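Box office model, notebook
18 April 2019

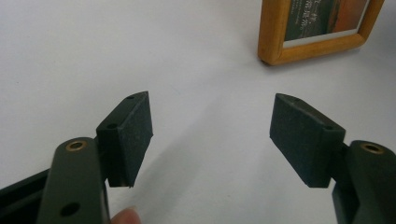 White tabletop, gripper fingers apart.

Reran the opening weekend forecast on the spring releases with the holiday flag fixed. Until Tuesday the script treated a four-day weekend as a three-day weekend plus one ordinary Monday, so every long-weekend opener came out low. Ylva found it while checking the Trusum horror sequel, where our number was under the actual by more than the whole Monday gross.

Training set is now 433 titles, all wide releases. Jeptoo wants the limited releases back in, which would take it to 716. I tried it overnight. The family films hardly moved but horror got worse. Left them out for now, both runs are saved under Ketberg on the shared drive.

Screen counts are still a mess. The Blomqvist sheet counts locations and the Ivard sheet counts screens, and someone merged them into one column before I got here. I have split them again as far as I could. 10 titles have a figure I can't trace to either sheet. Yvette is going to ask the distributors.

Sequels: tried using the first film's opening as an input, adjusted for ticket prices. Helps when the gap is under four years. Past that it pulls the forecast too high, worst for comedies. Will try a cutoff next.

Thursday previews: some studios fold them into Friday, some report them apart. Our column mixes the two. Folke says add them to Friday everywhere and keep a note of which ones we changed. Fine with me.

To do:
- rerun horror alone with the new flag
- drop titles that opened on fewer than 200 screens, check whether any slipped through
- send Ebbe the error table by genre
- rename the output files, "final2" is used twice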